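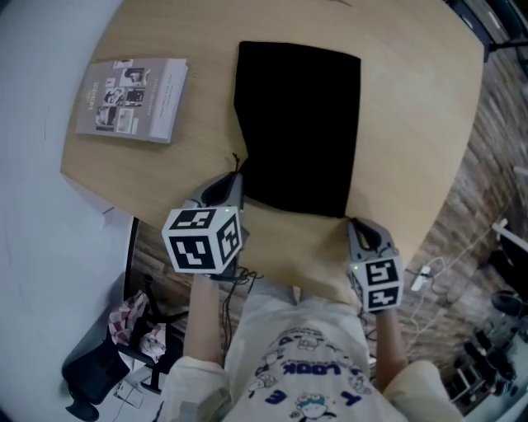 Black linen keeps coming out of the wash faded and streaky – what am I doing wrong?

Asked in Laundry & Fabric Care
3 answers

I made a set of black napkins and two table runners last April out of a linen blend I bought when the fabric store in Gronville was closing down. I was so pleased with them! They had that deep, soft black you hardly ever find, and my sister asked for a set before I'd even finished hemming mine. Well, after maybe a dozen washes they look like something I dug out of the garage. There are pale streaks along the folds, and the hems have gone a kind of brownish gray. I wash them warm with the rest of the kitchen things and use regular powder detergent. We have hard water here in Rusport, if that matters. Can I get the color back, or should I start over? I have enough of the fabric left for one more runner and I'd hate to ruin that too.

Answer 1 (marked helpful by the asker)

Oh, I feel for you, I went through the very same thing with a black skirt I loved. I'd look at the powder first. In hard water it doesn't always dissolve all the way, and what's left sits in the creases and dries pale. Try soaking one napkin in a basin of cool water with a cup of white vinegar for half an hour, then rinse it well and let it dry in the shade. If the streaks fade, it was residue and your dye is in better shape than you think.

If they don't, the color has rubbed off along the folds, and for that you need dye. Weigh everything dry before you buy any, as the packets go by weight. My runner and napkins came to 300 grams together and I used more dye than the box said, black is greedy that way. Check what your blend is, too – polyester won't take the ordinary kind, so you may end up with charcoal. I rather like charcoal, but you might not.

From now on: liquid detergent, cold water, inside out if it's something with an inside, and keep them away from the towels. Towels are rough on everything. And don't pack the machine full!

Waltraud Tiedemann

Answer 2

cold water and dont use the dryer. thats it

Answer 3

I agree with most of what Waltraud wrote, but please wash the leftover piece by itself before you cut it. Linen shrinks, and you'll see how much color it lets go. I did 7 yards of navy once without washing it first and the curtains ended up well above the sill, where they stayed until we moved to Piklow. Also, iron on the wrong side or put a thin cloth over it, or you'll get shiny patches on the hems that no dye is going to fix.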